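The mending column: toaster crumbs, tight lids and a very old radio

Hello again, menders. My kitchen table has been a disgrace since the last newsletter and I'm blaming all of you, as half of what's on it came from your letters. I asked what you had at home that you couldn't bring yourselves to throw out, and I was expecting a few lamps. What I got was lamps, yes, but also a bread bin, a concertina, a child's wellington (just the one) and a long and very funny account from Eimear Heffernan of her late aunt's carpet sweeper, which she has now had in pieces in the hall for most of the winter.

So I thought I'd talk about the bit that comes before any mending, and that's opening the thing up. I'm convinced more good stuff goes in the skip because people are frightened of the lid than because it's past saving. I was the same! I owned my first sewing machine for 16 years before I looked underneath it, and there was enough fluff in there to stuff a cushion.

My rule for anything with a plug is dull but I stick to it: unplugged, left alone for a good while, and if there's a label telling me to keep out then I keep out. Microwaves and old televisions go to somebody trained. Everything else, lay it down on something flat and light-coloured, with plenty of room round it, and take your time.
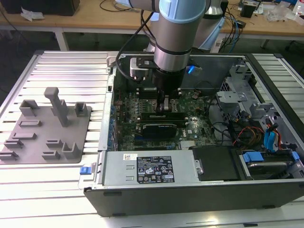 Where the screws go

Mine used to go in a saucer, and then the cat would go in the saucer. Daniyal Sandhu wrote in with a far better way. He draws the outline of whatever he's working on across a sheet of card, then pokes each screw through the card at the spot it came out of. Long ones at the back, short ones at the front, all standing up like a little hedge. I tried it on a desk fan and for once I had nothing left over at the end.

If you're not a drawer, an egg box does nicely. Number the cups and fill them in order, then empty them backwards. Kevser Karakaya uses a pill organiser, which I'm stealing as soon as I can find one that doesn't rattle.

And do wipe things as you go. I know it's tempting to get to the exciting part, but a soft paintbrush and a bit of patience will show you cracks and loose ends you'd never have spotted under the dirt. I keep three brushes: a fat one for shelves of dust, a thin one for corners, and a toothbrush for whatever has gone sticky. Please label the toothbrush.

Going in gently

The radio I mentioned is an Erby, a squat cream thing with a dial that glows orange, and it belonged to Gerd Schwerdtfeger's mother. Gerd dropped it round in March wrapped in a beach towel. It crackled, then it stopped, and then it crackled in a different way, which I took as encouragement. I had the back off in no time and then sat and looked at it for an entire pot of tea, because the loose wire was right down the middle and my hands are not small.
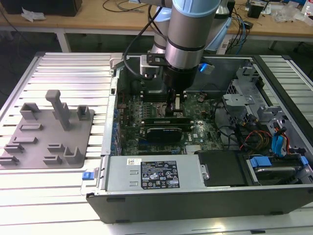
Reach is the thing I get asked about more than anything, and I wish I had a cleverer answer than "slow down". With Gerd's radio I ended up going straight down from above with long tweezers and my elbow up by my ear, feeling very silly, but coming in from the side I kept catching everything on the way. It's much the same with a desktop computer tower on its side: you've got a row of memory slots sitting in among everything else on the green board, and only something narrow is going to get down between the parts. If you're fishing about in any old machine, take your rings off, push your sleeves up and get a lamp pointing where you're pointing. Then do it once with nothing in your fingers, just to see what you bump into.

The radio works, by the way. It gets one station well and another one if you stand by the fridge. Gerd is delighted and has asked me not to improve it any further.

Bits and bobs

Ruairí Hayes wants to know whether it's worth mending a cheap kettle. I wouldn't, Ruairí. Descale it by all means, but once a kettle leaks near the base I'd rather you bought another and stayed dry. He also has a box of spare knobs from a Clastance cooker, free to anyone who'll come and get them.

Ó Conaill the hardware shop has those tiny screwdrivers back in stock, 7 in a roll. The smallest is hopeless, but the rest are grand.

Next time it's zips, so send me your worst ones. Eimear, I'd also like to hear how the carpet sweeper is getting on, and whether you can get to your front door yet.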